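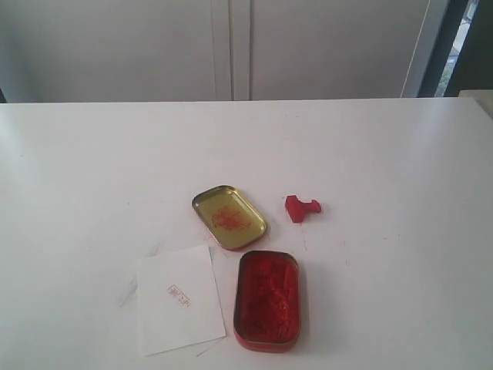 Gestia Stamping Task Kit

Catalog no. 2246

Stamping a piece of paper is a job most people master before they can spell. Robots find it harder. The Gestia kit packages the task we use at Nunik to compare manipulation policies, so that your lab can be humbled by the same items that humbled ours.

What the arm has to do

Open the tin. Pick up the stamp, which starts on its side. Turn it the right way up, press it into the red paste, then press it onto the paper hard enough to leave a mark and gently enough to leave the paper where it was. A faint, patchy impression means too little paste or too little force, and working out which one is most of the research.

In the box

Red seal stamp with a narrow handle
Rounded metal tin of red seal paste, with lid
Pad of 300 small paper sheets
Scoring card and reference impressions
2 spare lids (you will see)

Table not included. We recommend a white one, where stray paste shows up and can be held against the policy.

The method behind it

Gestia began as a paper by Meron Asfaw and Ebise Gidey, who were tired of success rates that counted any red mark as a win. Their scoring grades the finished impression on coverage, tilt and smearing, and takes points off for paste on the tabletop. The score comes from the paper, after the arm has left, so it works the same for any gripper.

In their trials, a policy trained on 60 demonstrations touched stamp to paper on nearly every attempt. Under the old measure this was a triumph. Under the new one it scored slightly below a careless intern. Adding wrist force to the inputs helped the impressions a good deal and did nothing for the tabletop.

Results from the Ahn baseline and the Clultgate baseline are printed on the scoring card. Please run both before telling us yours is better.

Care and use

Stir the paste now and then, as it is fibrous and settles. Close the tin between sessions. The lid will pick up some paste on the inside, and this is normal. Wipe the stamp face with a dry cloth after around 20 impressions. The paste does not come out of lab coats, cable sleeves or the good keyboard.

Ordering

Kits ship flat within two weeks. Refill paste and paper are sold separately, and labs that skip the force input tend to buy more of the paste. The scoring card was last revised in July 2022. Kits bought before then use the April card, and we will swap it free of charge if you send us the old one, stamped.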